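Notas do orador – Hestari, recolha de demonstrações com pinça manual
Sessão técnica, 25/06/2020

Diapositivo 1. Apresentar o projeto em duas frases. Âmbito: manipulação de tecidos em quartos e zonas de arrumação. Braço fixo fica para a segunda parte.

Diapositivo 2. Números da campanha. Meta: 1000 demonstrações válidas. Locais: 26. O lote de Bridport fechou com 500; o de Sang ainda está em revisão. Não comentar prazos de Trerkirau.

Diapositivo 3. Protocolo por episódio.
Pinça aberta no arranque, pano dentro do campo de visão. Aproximação contínua, sem paragens acima de um segundo. Fecho completo antes de levantar. Episódio termina com o pano largado e os dedos abertos.
Se o operador falhar a preensão, repete dentro do mesmo episódio. As recuperações são dados úteis – não cortar.

Diapositivo 4. Variação. O fundo não se arruma entre sessões. Caixas, embalagens e roupa ficam onde estão. Varia-se a posição inicial do pano, o ponto de preensão (canto, bordo, dobra) e a altura de entrada. A cor do pano muda por bloco de 75 episódios.

Diapositivo 5. Critérios de rejeição. Pontas dos dedos fora de campo no momento do fecho. Perda de seguimento da pose. Mão livre a tocar no tecido. Abertura da pinça sem leitura.
Mencionar que a lente de grande angular deforma as margens; a calibração é refeita em cada troca de unidade.

Diapositivo 6. Preensão por canto. Deixar o diapositivo no ecrã durante as perguntas. Insistir na diferença entre beliscar uma só camada e apanhar uma dobra: a etiqueta é distinta e os anotadores confundem as duas. Em caso de dúvida, marcar «indeterminado» e passar ao episódio seguinte.
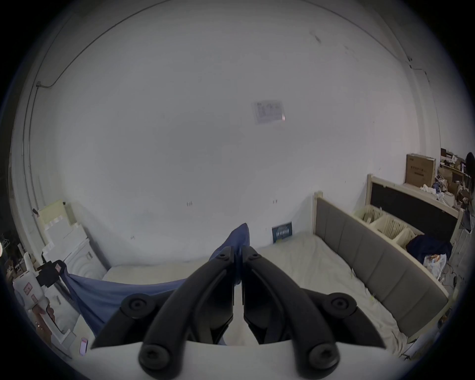

Pergunta provável: porquê a pose relativa entre instantes. Resposta curta: dispensa um referencial comum entre locais. Remeter para o anexo B, tabela de taxas de amostragem.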